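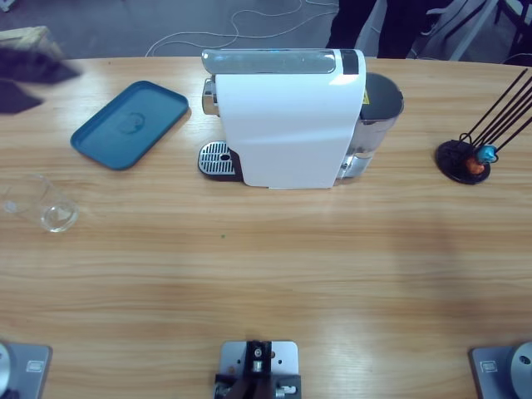
The owner of Lerari, a small coffee corner on the ground floor of a shared workshop building in Omurdale, would like it known that she used to be a terrible snob about capsules. "I ground everything by hand," she says. "I had a scale. I had opinions about water." Then she moved into a space with one outlet and no sink, and a friend lent her a capsule machine to get through March.

She never gave it back. (She did pay for it, eventually.)

We talked over the pale wood table where she makes her drinks, and she could hardly sit still, jumping up every few minutes to show me something. The table itself came from Mansour, the secondhand furniture place across the street, and she loves the grain so much that she refuses to put a cloth on it. "Look at those streaks! It's like somebody combed it. People tell me it'll stain, and I say fine, it's a table."

The machine is white and glossy, with a silver lever at one end and a clear water tank at the other. She's especially fond of that tank. "You can see what you've got left. My old one had the tank hidden around the back, and I ran it dry all the time. Now I just glance over." She fills it first thing and again after lunch, always with filtered water from a jug she carries down the hall.

Her lessons for first-timers take 14 minutes, and she has taught most of the building. The part people skip, she says, is the rinse: run one shot of plain water through before the first coffee, straight into the glass you're going to drink from. "It warms the glass and it clears out whatever was sitting in there. Two birds!" After that comes the capsule, then the lever, then the waiting. She is strict about the waiting. "Let it finish. Let it drip. People snatch the glass away and then they're wiping the grate."

She likes a clear glass for coffee, even for guests who ask for a mug — she wants them to see the color. The teal tray is for carrying drinks to the benches upstairs, and its raised rim has saved her on the stairs more than once. "I bought it for the color, I'll be truthful. The rim was luck."

Then there's the capsule stand, a round black base with thin wire rods, which she keeps to the right of the machine. I asked whether she goes by color when she picks. "Always. Light blue is my gentle one, for the afternoon. Orange is for mornings when the delivery from Peltine shows up before I'm awake." She tried 17 different capsules before settling on her regulars, and kept notes on all of them in a school notebook that she insisted on reading to me. One entry just says "soup."

Does she miss the grinder? She thought about it for a while. "On Sundays, maybe, at home. Down here I want to talk to people, and this lets me do that with my back to the machine." Then she was up again, asking whether I wanted the blue or the orange. I had the orange, and it was lovely.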